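Skunia Two-Arm Bench Cell
For small-parts handling at the stationery and kitting bench

Product overview | What it does | What changes | Specifications | Ordering and lead times | Support

The Skunia is a pair of arms on a tabletop, inside three walls, and it picks up small things and puts them where they are supposed to go. We have tried to write a grander sentence than that for the top of this page. Marketing had several. Peter Beneš, who designed most of the cell, crossed them out.

It was built for the jobs that end up on the bench at the back of the packing hall: desk sets, starter kits, refill packs, the box of office supplies that a new hire gets on day one. The quantities are too small for a proper line and too large for anyone to enjoy. If your company makes up kits like these, you have a bench like that, and you probably have a rota for it that people try to get off.

What it does

The cell handles loose and boxed items between a staple strip and a desk stapler in size. You teach it a part by moving the arms through the job by hand, a few times over, until the software has enough to go on. There is no code to write. There is a certain amount of swearing in the first week, and we leave room for it in the training plan.

Staples are our standard acceptance test. They are light and shiny, they lie flat, and they break into shorter strips when you look at them wrong. Every sales visitor wants to see the arms lift something heavy. Ask instead to see them pick up half a strip of staples and stand it on end.
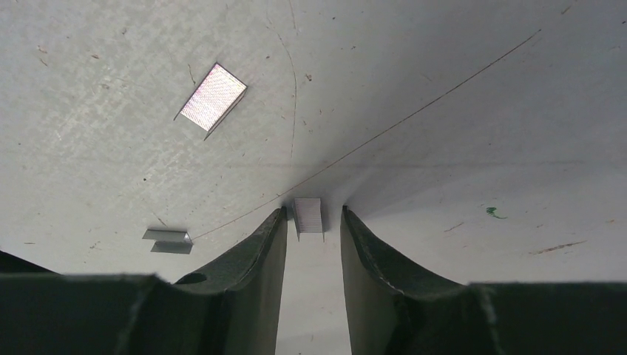
The fingers are a wear part and come off with one tool. Keep a spare pair in the drawer. Munteanu, who make them for us, will sell you a pair direct, and in small orders they are usually quicker about it than we are. We have made our peace with this.

Both arms can reach the middle of the table, so a part can be passed from one to the other when it needs turning over. The controller will not let them try to occupy the same spot. In early testing it did let them, and the sound is still discussed.

Cell layout

The arms sit on a shared rail at the front of the table, with the cable duct in front of that. Walls stand at the back and on both sides, and the front is where your people work: loading, clearing, swapping kits. We kept the walls plain and pale. Busy backgrounds confuse the cameras, and customers who stick the shift calendar up inside the cell generally call us within the month.

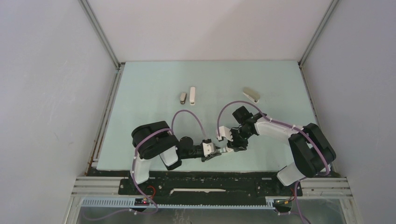 Both grippers at the middle of the table, with three small items beyond them.

The cables run on the outside of the arms in high loops. This looks untidy and is deliberate. A cable you can see is a cable you can replace before lunch, and everyone who has had to pull one out through the inside of an arm has written to thank us.

What changes for the people at the bench

Other product pages have a paragraph at this point about freeing your team for higher-value work. We would sooner tell you what happened at Flustitz, where the first 2 cells went onto a kitting bench in April.

Nobody on the bench lost a job, and the job did change. Before, a packer filled trays all shift. Now a packer sets up the cells, feeds them, checks what comes out, and deals with whatever has been dropped. There is more walking and less sitting. Sore thumbs are down. Complaints about the chairs are also down, but only for the reason you would expect.

Catríona Fahy runs the bench there. Her advice to new customers is to choose the person who grumbles most about the current setup and train that person first. They already know everything that goes wrong. At Flustitz this was a packer with very firm views on staple boxes, and most of those views are now in our default settings.

She also asked us to put the following on this page, so we have:

"It's slower than my good people and faster than my tired ones. Plan around that and you'll be fine. Don't let anyone from upstairs plan around the brochure."

Some things stay with your staff. The cell does not open sealed boxes. It does not notice that the supplier has changed the label and sent the wrong size. It will place a dented box in a kit as carefully as a good one unless someone has taught it otherwise. Decide early who has the last look at each kit, and give that person the authority to stop the cell. The stop button works from either side of the front opening.

We suggest agreeing before delivery what happens to the time saved. If the answer is "we'll see," your packers will reach their own conclusions, and they will reach them by the first coffee break.

Mixed items

Most kits are mixed, so the cell is taught on mixed tables. Items can lie in loose order and need no tray or fixture. Leave a finger's width between them where you can. Small metal parts are fine. Anything that rolls should be stood on end.
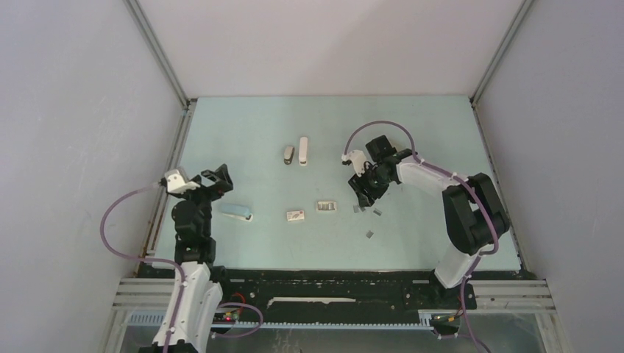
Stapler-shaped object, boxes and small metal pieces laid out loose, with two upright items behind.

Specifications

Model: Skunia Two-Arm Bench Cell
Arms: two, mounted on one front rail
Maximum item weight: 500 g per arm
Table depth: 900 mm
Enclosure: left, right and back walls; open front
Teaching method: hand guiding
Order code: 1663
Wear parts: gripper fingers (pair), wrist cable, elbow cable

Ordering and lead times

Cells are assembled at our Inham workshop and delivered on a pallet. Two people can install one in a day if the floor is level, and in a day and a half if you have told us the floor is level. Training on site is included for up to four people. Please include at least one who will be using it.

Prices on request. We will ask what is in your kits before we quote, and if the answer is mostly loose elastic bands we will tell you to keep doing it by hand.

Support

Phone support runs during bench hours. Have the order code ready, and the part that is giving trouble in front of you.

Page updated Thu 1 February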